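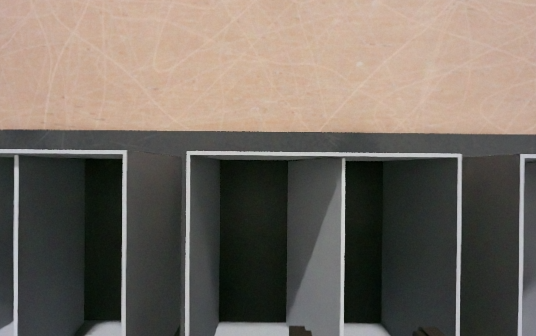 Good Practice in Simulated Trials Should Be Written Down

Opinion
Faith Ondieki, Standards and Practice Group, Hallow
March 14, 2020

Most of the work that decides how a robot arm will behave near shelves is now carried out in simulation before any arm is switched on. The shelves are drawn, the gripper is drawn, and the tabletop is given its grain and its scratches. Decisions are then taken on the strength of what happened there. A buyer is told that the arm places items reliably in a compartment. A safety officer is told that it keeps clear of the dividers. Both may be correct. My concern in this essay is that neither of them can usually find out on what terms the claim was made.

Physical trials have rules. They are uneven and sometimes old, but a laboratory that reports a physical trial is expected to state what was tested, on what equipment and how often. Simulated trials have customs. Each group has its own, they are passed on by word of mouth, and they change when people leave. I believe the time has come to replace the customs with a short written standard, and that those of us who buy and approve these systems should stop accepting results that do not meet one.

What a result should state

Last June my group reviewed 43 reports of simulated shelf trials sent to us by suppliers and partners. Ten of them gave the dimensions of the shelf compartments. Five said whether the lighting had been changed between runs. Very few said what counted as a failure. In one report, an item left leaning on a divider was recorded as a success in the summary and as a failure in the annex, and the supplier was unable to tell us which was intended.

None of this was dishonest. The authors had simply never been asked. A standard would ask them. At the least, every report should give the version of the software, the size of each compartment and its openings, the friction values used for the gripper and the shelf, the range of starting positions, and the rule by which a run is judged. It should also give the number of runs that were discarded, with the grounds for discarding them. This last item meets the most resistance, and I would keep it if all the others had to go.

The matter of appearance

There is a disagreement in the field about how much a simulated workspace ought to look like a real one. My colleague Idrisa Swai holds that surface detail is a distraction. A scratch on a wooden top does not alter the forces on a gripper, he argues, and a plain grey block would serve the purpose at less cost. For trials of motion alone I accept his point.

Where the arm relies on a camera, I do not. Small marks, uneven patches and deep shadow inside a compartment are the ordinary conditions of a workplace. A dark back panel gives a vision system very little to hold on to. The shadow on a divider can have a sharper edge than the divider itself. A system that has only met clean, evenly lit surfaces has been tested for a building that does not exist, and the people who will work beside it are entitled to know that.

The opposite error is also common. A richly drawn surface persuades the reader. Ye-seo Nam, who reviewed the Mororard trials with me, has observed that questions from approval panels fall away when the pictures are good. She proposes that every report carry a plain statement of which visual details were varied, which were fixed, and which have any effect on the physics. I support this without reservation. It would take up half a page.

The camera's own limits

A related point concerns what the camera can see when the gripper is close to its work. In many set-ups the tips of the gripper sit at the very edge of the view, or partly beyond it. This may be perfectly acceptable. It does mean that contact between the tip and a shelf edge may occur where no image records it. A simulator knows the position of every part at every moment, and a report may draw on that knowledge to declare a run free of contact. The real machine will have no such knowledge unless it has been given other sensors.

Good practice here is easily stated. Any judgement that depends on information the real system will not have should be marked as such. The Cuva guidance, which our partners drafted for their own staff, already requires this by means of a single column in the results table. We have adopted the same column and have had no complaints about the effort.

Objections

Two objections deserve an answer. The first is cost. Amedeo Greco, who runs a small integration firm, has put it to me that a large supplier can absorb new paperwork and a firm such as his cannot. I take this seriously. We asked one supplier to complete the proposed form for a set of 700 runs, and it took a junior engineer one afternoon, as nearly all of the values were already held in the settings file. The burden falls mainly on those who did not keep their settings. They have a larger problem than the form.

The second objection is that the tools are changing too quickly for any standard to hold. Cathal Mac an tSaoi made this case at length in his reply to our earlier draft. He fears that a fixed list will be out of date within a year and will then be followed blindly. I would answer that the list proposed here names no tool and sets no limit on values. It asks what was done. That question does not age, although the annexes will need regular review - and the review should be paid for, with a named person responsible for it.

What should follow

From the start of the next purchasing round, Hallow will ask for the information set out above with every simulated trial submitted in support of a tender. Where an item is missing, the supplier will be given one opportunity to provide it. Where it cannot be provided, the trial will be set aside and the tender judged on the remaining evidence. The Kariuki programme has indicated that it will follow the same course for its storage projects.

I would urge other buyers to do likewise, and to publish the forms they use. Slight differences between one buyer's form and another's can be settled later. Suppliers who wish to comment on the draft may write to the Standards and Practice Group, and comments will be published with the final text unless the author asks otherwise.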